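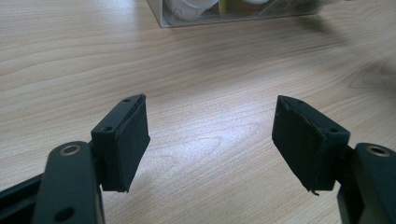
Mitsuko Kudo doesn't like the word desk. "It's a table. A desk is where you get told off," she says, and pulls out a chair for me with her foot. Her phone goes twice before I've got the recorder on.

She has been making tabletops under the name Skistley for long enough to be bored of talking about it. Wood tops, pale ones mostly. Offices buy them, a few schools, people who've saved up. We've got an hour, then it's down to forty minutes, then a delivery guy rings the bell and it's less than that.

So, quickly. Why so pale?

"Because you live with it. Dark tables look great in a shop. Then you put a white plate down, a grey laptop, a kid's drawing, and everything is fighting. On a light top you can find your pencil." She runs her palm along the nearest one. "And the grain. People want straight lines, I give them the wavy ones. Soft brown, not stripes. If you're on a boring phone call you should have something to look at."

She sorts boards by grain herself. Won't let anyone else do it, although Tariq Cheema, who runs the finishing side, has asked. More than once.

"I've asked every November," Cheema says from the other end of the shop. Sanding block in hand, dust on his glasses. "That's when we do the big order. She's out here at midnight turning boards over. I could be turning boards over."

Kudo: "He'd put them all the same way up."

Cheema: "They should be the same way up."

They go on like this. I think it's how the place runs.

The finish is his department and he'll talk about it as long as you let him. No stain, ever. A thin oil, wiped on, wiped off, left alone. Then again. He did 5 test tops last year with different finishes and made everybody eat lunch on them. Curry, coffee, a leaking marker pen. The shiny ones cleaned up best and he hated every one of them. "You could see the ceiling light in it. Who wants to see the ceiling light in their lunch."

The one they kept is plain and a little dull. It marks if you leave a wet cup on it overnight, and he's fine with that – he'll send you a small tin and a cloth if you call. Most people don't call. They put a plant on the mark.

What about the price? Kudo pulls a face. A Skistley top is $1000 for the small and $2000 for the long one, legs extra, and she knows how that sounds.

"I couldn't buy one when I started. I worked on a door. A door on two boxes, and the handle hole was right were your elbow goes." She still has the door. It's behind the oil shelf and I'm not allowed to see it.

The cheaper line is meant to fix some of that. It's called Gorkari, same wood, smaller boards joined up, and you do the last sanding yourself. Cheema was against it. He's now writing the instruction sheet, which has gone to a fourth page.

"Sand with the grain," he says. "That's the whole sheet realy. But people don't know where the grain's going when it's wavy, so then you need a drawing. Then the drawing needs explaining."

I ask what they tell customers who are setting up a new workspace. Kudo has an answer ready, first time all morning.

"Leave it empty for a week. Just the top. Nothing on it, work somewhere else if you have to. Then bring things back one at a time, and only when you've gone looking for them." Does anyone do that? "No. They send me a photo on day one with a printer on it."

A printer's bad?

"A printer is heavy and it shakes. Put it on the floor. Put it in a closet."

Cleaning advice is shorter. Damp cloth, dry cloth. Lift things, don't drag them. Felt under anything hard. No sprays, and Cheema comes over specially to say that again – no sprays.

The bell goes a third time. Boards, a van load, and the driver wants to know where. Kudo is already halfway to the door with her sleeves up. I ask from the bench whether Tariq gets to sort these.

"He can carry them," she says.

Gorkari tops go on sale in November. Skistley tops are made to order, pickup or delivery, and the shop is open to visitors if you phone first.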